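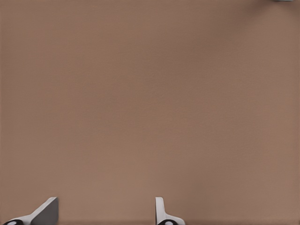 Gripper view in the Stellari simulator, fingers open over the table.

Review: Stellari simulator, seen at the Braltach open day

Print this page | E-mail this to a friend

Posted 7/24/25

I went to the Braltach open day mainly to see Stellari, the simulator they have been selling to small workshops since March. It lets you build a robot job on screen and try it out before you buy or move any hardware. I run a small packing business and have been putting off this kind of purchase for two years, so I wanted to see it used on something dull and ordinary.

The demonstration was in the upstairs room and lasted 90 minutes, including questions. There were six seats with a screen each, and everyone else stood at the back. Get there early if you want a seat. The sound was poor from where I started and I moved forward at the break.

What you get

Stellari comes as a download with a set of ready-made benches, arms and trays. The bench we used has two white and grey arms, one at each side of a plain brown table. You can watch from a fixed view of the whole bench or switch to a close view down at the gripper. I used the close view most. With the fingers open and bare table between them it is easy to judge the gap, and I made fewer mistakes than I did from further back.

The drawing is simple but clean. Surfaces are plain and the shading is soft. Do not expect it to look like a photograph. I could always tell which parts were the fingers and which were the table, and that is enough for this sort of work.

The tray job

The task we were given was a basic one with a turquoise tray and a small pink block. Each arm has its own black gripper with two fingers, and you can leave one arm parked while you work with the other. I kept to the left arm. The menus for speed and grip are on one panel and the labels make sense, though the text is small.

My first go took far too long. By my sixth I was happy with the path and had stopped looking at the help sheet. Saving a path and loading it again worked without trouble. Undo only goes back one step – I would like more than that.
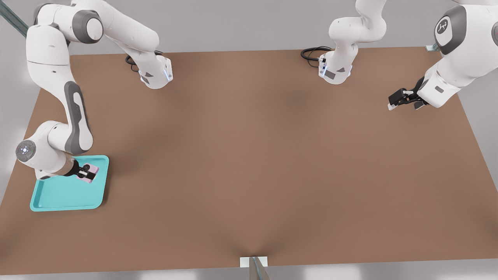

How it compares

I have also tried Pristo, which is cheaper and runs on older computers. Pristo has fewer arms to choose from and I found its views awkward to change. Sachdeva make a fuller package, but it needs training that I do not have time for. Stellari sits between the two.

Price and verdict

The single licence was offered at £403 on the day. Support by e-mail is included, phone support is extra. Parking at Braltach was free and the tea was good.

I would buy Stellari for planning simple pick and place jobs. For anything with soft goods or bags I would want a longer trial first, as we were not shown any.

Print this page | E-mail this to a friend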